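Nusden 18 V Compact Drill/Driver: Six Weeks of Shop Use

Reviewed by Pranab Pramanik 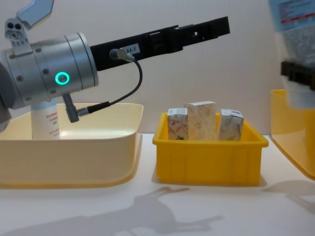 The Nusden is the smaller of two drills in the company's current line. It comes as a bare tool or as a kit with two 2.0 Ah packs, a charger and a canvas bag. I bought the kit at Wendwood and have used it for cabinet work, pilot holes and a fair amount of hinge replacement.

Chuck and runout

The chuck is a single-sleeve keyless type, 1/2 inch. With a new 1/4 inch brad point bit, the wobble at the tip was visible but small, and holes in maple came out clean on the entry side. Grip is good on round shanks down to 1/16 inch. Below that, the jaws do not close fully, and a hex adapter is needed.

Torque and clutch

The maker rates the drill at 345 in-lb. I have no way to check that figure. It drove 3 inch deck screws into dry fir without a pilot hole, and it stalled twice with a 1 inch spade bit in wet pressure-treated stock. The older Bright drill I have kept on the same bench stalled more often in the same boards.

The clutch is the weak point. Settings 1 through 5 feel nearly identical, then there is a jump at 6 that will bury a short screw in particleboard. For hinges I stay on 4 and finish by hand.

Battery

One charged pack drove 205 screws, 1-5/8 inch, into pine studs before the tool cut out. Recharging took 33 minutes. The fuel gauge has three bars and drops from two to none quickly, so I swap at two when working on a ladder. Givis packs have the same rail shape but will not latch.

Handling

Balance is slightly nose-heavy with the 2.0 Ah pack. The grip is narrow enough for a medium glove. The light sits above the trigger, and the chuck throws a shadow on the work at close range. The forward/reverse lever is stiff and has not loosened up.

The belt clip mounts on either side with one screw. Mine backed out in the second week and has stayed put with a drop of threadlocker.

Rating: 3.5 out of 5. Good power for the size, poor low-end clutch. Buy the kit if you have no Nusden packs already; the bare tool is overpriced.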